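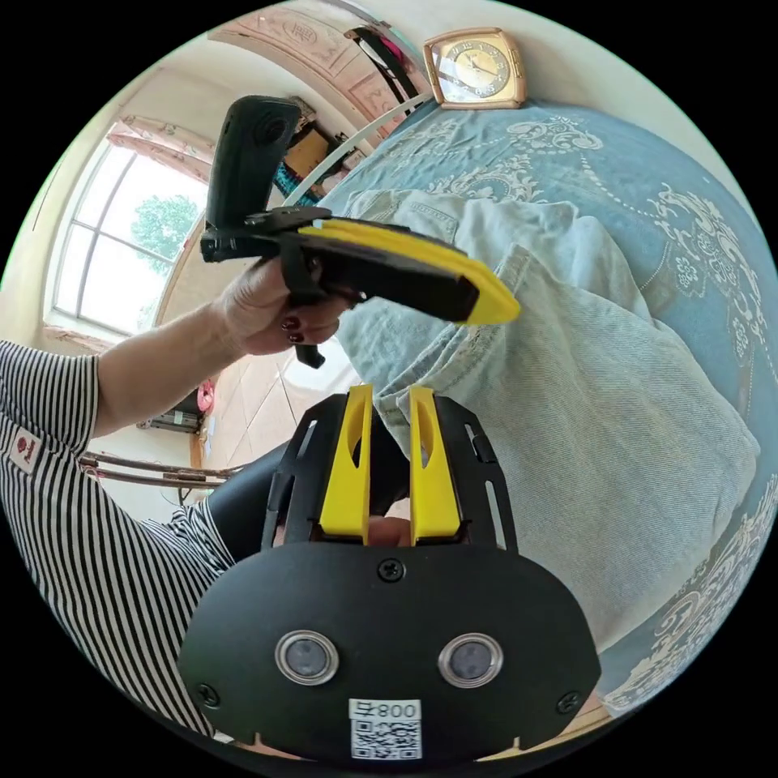

*Page last changed: October, 4:15 p.m.*

## Fena Physical Therapy opens a second clinic in Irkent

Fena Physical Therapy has opened the doors of its second clinic, on the ground floor of the old Ketimov department store in downtown Irkent, and if the first mornings are anything to go by, the neighborhood was more than ready for it. The front desk had taken 48 bookings before the phones were even properly set up (a good many of them came in on a cell phone propped against the window), and the waiting room has had a friendly hum to it ever since.

People who have been seeing the Fena team at the original office on the north side of town will know how tight things had become there. The parking lot held 11 cars on a good day, the hand therapy patients shared a corner with the balance classes, and anyone coming in on crutches had to manage a long ramp that ices over in winter. The Irkent clinic has level entry from the street, a bus stop across the road, and free parking in the city garage for the first two hours if you bring your ticket to the desk to be stamped.

The new office takes the same mix of patients as the old one: sore backs and necks, knees and hips before and after surgery, shoulders that won't reach the top shelf anymore, runners, dancers, people who spend their days on ladders or at keyboards. Hand and wrist care, which used to be offered only two mornings a week, now has its own room and runs through the whole working week. There is also a long, straight walking lane along the back wall, marked off in feet, that the therapists have wanted for years and are frankly a little giddy to have -- it makes it much easier to look at how a person walks without asking them to turn around every few steps.

Early appointments start at 6:30 a.m. and the last one of the day begins at 6 p.m., so it should be possible to come in before or after work. The north side office stays open with its usual hours, and nobody is being asked to switch. If you would like to move your visits to Irkent, just mention it the next time you are in or call the desk, and your records and your exercise plan will go along with you. You can keep the same therapist in most cases, as several of them are splitting their time between the two places through the winter.

New patients can book with or without a referral, though some insurance plans still ask for one, and it is well worth a phone call to your plan before the first visit. Please bring your insurance card, a list of any medicines you take, and clothes you can move in. Shorts are best for knees and hips, and a tank top or loose T-shirt for shoulders. There are two changing rooms if you are coming straight from the office.

The clinic is also picking up the free fall-prevention class that the Ogundipe Senior Center hosted until its roof repairs began this summer. The class meets in the large room at 10 a.m., lasts just under an hour, and is open to anybody over 60 whether or not they are a patient. Chairs are provided, tea is usually provided, and there is no need to sign up ahead of time, although the desk does like a call if you are bringing a group. Once the roof is finished the class may go back to the center or may stay put -- that is still being talked over, and we'll post the answer on this page.

To say thank you for the warm welcome, Fena is giving away 200 home exercise bands to visitors at both offices, one to a household, while they last. They come with a printed sheet of gentle stretches for the neck and shoulders. If you have had surgery lately or are being treated for an injury, please check with your therapist before trying them.

The Irkent clinic is on the Ketimov building's east side, through the green door next to the shoe repair shop. The main entrance to the building is closed for painting until the end of the month.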